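Stulon two-arm laundry kit: our open day at Skostcombe

5 comments | 125 shares

So I finally got to see the Stulon up close on Sunday! Tarmo Ķēniņš ran the demo and let us stand as near as we liked (I stood very near). First up was the table, with a whole heap of clothes and towels to sort through.

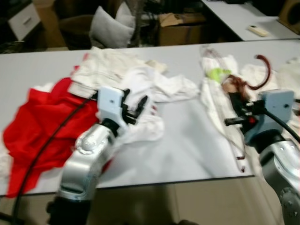
Hanging and the rail

I liked this part best. It's an ordinary chrome rail with plastic hangers, and I kept leaning in to watch the fingers on the denim. Ponetti sells the kit with both arms, the grippers and five spare finger sets. Marchetti does the servicing, and you can book a home demo through either one. Ask for the longer cables if your rail stands away from the table, I would!

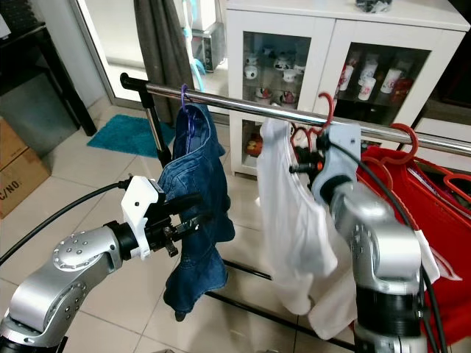 Left gripper holding the denim by its lower edge, white T-shirt on the right.

256 likes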